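06/11/2018

Hi Bendik,

Quick update on the after-school judo program in Canton, now that your grant has been at work for a full season! We started with 13 kids and we're up to 35 (I really didn't see that coming), so I split them into two groups by age. The little ones get Tiago Neves, who has the patience of a saint, and I take the teens.
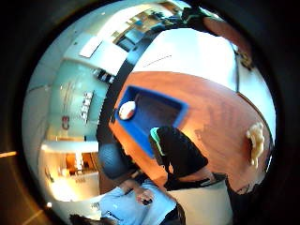 Blue tray on the big table, Canton.

Money first. The new mats ate most of the equipment line, and I bought 15 secondhand uniforms from the Rekow club for the families who can't swing one right now. There's a little left over, and I'd like to move it to belts and test fees if you're okay with that.

Attendance is good but October was rough – flu, plus a bus route change that hit the Nolley kids hard. A few parents are carpooling now and most of those kids are back. Breakfalls look way better than they did, and our first belt test went fine, though two of the teens need another shot at their throws.

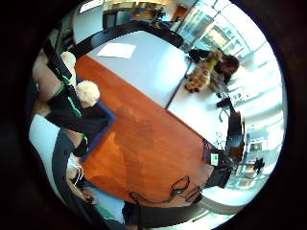 **Will the program need more mat space next season?**
Probably a little. Both groups fit as they are, but a third one would mean renting the Prata gym for an extra evening, and I'm still waiting on a price.

I'll send receipts separately. Call me if any of the numbers look off!

Duarte Gouveia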